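Trestero recalls borosilicate flasks over annealing fault

2026-05-19

Laboratory glass supplier Trestero has asked customers to stop using part of its Vulex line of round-bottom flasks after finding residual stress in the neck and shoulder area of pieces made during a single production run last August. The recall covers lot 1051 only. Other Vulex lots, including those made in the same month, are not affected.

The company said the fault was traced to an annealing oven at its Enero plant. Annealing is the slow, controlled cooling that follows forming. Glass that cools too quickly through the annealing range locks in stress, because the outer surface stiffens while the inside is still shrinking. A stressed piece can look perfect and hold liquid for months, then crack when it is heated unevenly, clamped too tightly or knocked against a hard surface.

According to the recall notice, one of the oven's three zone controllers was reading high, which left the last section of the belt cooler than its set point. The shift log showed normal values throughout. The offset was found when the controller was swapped out during planned maintenance and the old unit was checked against a reference thermocouple.
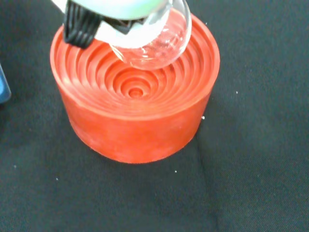
The lot consists of 2000 flasks in two sizes, 100 mL and 250 mL, with standard taper necks. Trestero said 300 of them never left its warehouse and have been scrapped. The rest were sold through regional distributors, mostly in boxes of six, to teaching labs, contract labs and small manufacturers. Almost 1000 have been accounted for through order records so far. The remainder went to resellers who do not track lot numbers on individual sales.

Customers can identify affected pieces by the lot number, which is printed in white enamel below the volume marking. On flasks that have been through many wash cycles the enamel may be too faint to read. In that case the notice asks owners to go by the carton label or the packing slip. Flasks with no readable number and no paperwork should be treated as part of the lot if they were bought after August.

Residual stress can be seen with a polariscope, an instrument that places the glass between two crossed polarizing filters. Well-annealed glass stays dark in the field. Stressed glass shows bright bands, usually brightest where the wall thickness changes. Trestero is advising against home-built versions of the test as a way of clearing suspect pieces, on the grounds that the result depends on wall thickness and viewing angle and is easy to misread without a reference standard.

The company also said that affected flasks should not be re-annealed by customers. The glass itself meets its composition specification and could in principle be treated again, but the ground joints can distort if the oven runs hot, and a distorted joint may leak under vacuum. 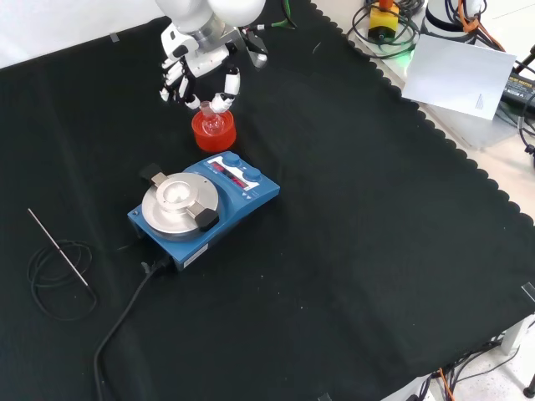
Seven breakages had been reported by the time the notice was issued. All of them took place during heating, and five involved the larger size. In each case the crack started at the shoulder and ran around the body. No injuries were reported. Two customers lost product, and the notice says claims for lost material will be handled separately from glass replacement.

Ishida, a distributor that handled part of the lot, has put a hold on its remaining Vulex stock while lot numbers are checked by hand. It expects to release unaffected sizes within two weeks. Orders for 100 mL and 250 mL flasks are being filled with an equivalent product from another maker at the original price. The substitute has a slightly thicker wall and weighs more, and buyers who work to a recorded tare weight will need to weigh each piece again.

Replacement is free of charge and does not require return of the old glass. Owners are asked to send a photograph of the lot number or carton label, along with the quantity, to the distributor they bought from. Once the claim is accepted, the flasks should be rinsed, marked as waste and disposed of as laboratory glass. Borosilicate should not go into household glass recycling, where its higher melting point causes defects in new containers.

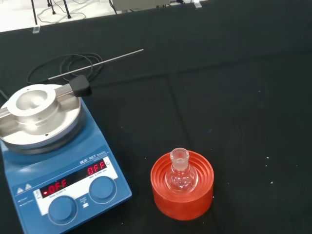
Labs that cannot stop work right away are advised to keep suspect flasks away from any heated or evacuated setup. Storage of room-temperature liquids at normal pressure is described in the notice as low risk, though a secondary container is recommended. Flasks that already show scratches, chips or star cracks should be taken out of use regardless of lot.

The Enero plant has since replaced all three zone controllers and added an independent thermocouple at the belt exit. It now pulls four pieces from each shift for polariscope inspection, up from one. Retained samples from the lots made directly before and after 1051 were checked and found to be within limits.

Trestero said it would update the notice when the resellers have finished going through their sales records. Claims will be accepted for 12 months.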